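Secondhand home fair returns to Likirow with twice the room

The Kokero home fair is back in Likirow this August, and it's going to be a big one! Organizers have signed up 188 sellers, enough to fill both floors of the old Plullik mill and spill out into the yard.

Expect lamps, doors, leftover tile, door handles by the boxful and more chairs than anyone could sit in. Last summer's fair drew 3,000 visitors, and the good stuff was gone by lunch – so come early if you have your heart set on something.

New this year is a repair corner run by the Işık lighting shop, where visitors can bring in a tired lamp and learn to rewire it themselves. The sessions fill up fast, and there will be five of them each day.

Doors open at 9 a.m. Admission is $3, kids get in free, and there's plenty of bike parking by the river gate. Bring a cart if you can, and measure your car before you fall for a wardrobe!
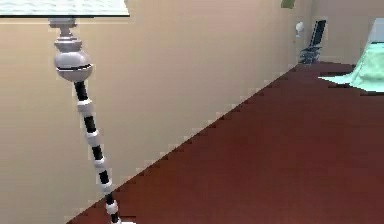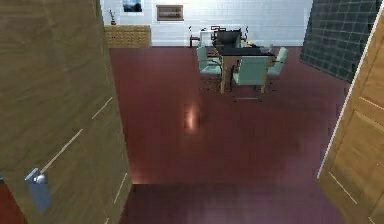
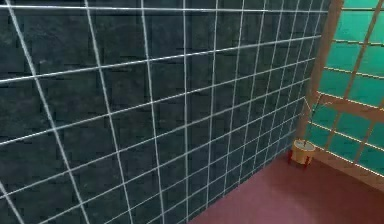
Home ideas, in computer renderings: a floor lamp with a banded stem, wooden doors and a dark tiled wall.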